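Laltard Hall, Cimville — pre-show check, Wednesday, doors 7 pm
Checked by: Raelene Goodwin

Stage power: OK. Both 2 kW feeds tested.
Fire exits: OK. Left exit sign dim — replace the lamp.
Capacity: 2,000. Tickets sold 2,379 over both nights, so no issue.
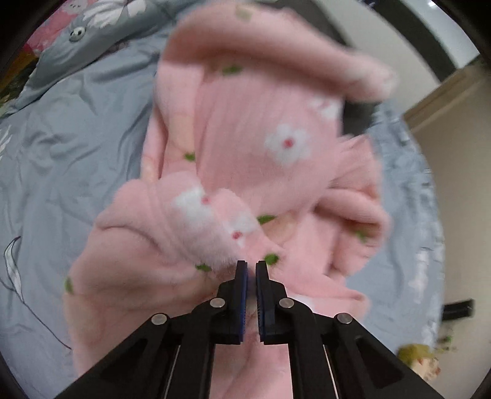
Kick drum on the Tipoki kit rings badly and needs damping before soundcheck. Anahera Lowther to find something soft. Flowered pink fleece like this would do, folded thick. Keep it clear of the pedal.

Monitors: 2 wedges buzzing. Swap the cables and retest.
Fedier desk: OK.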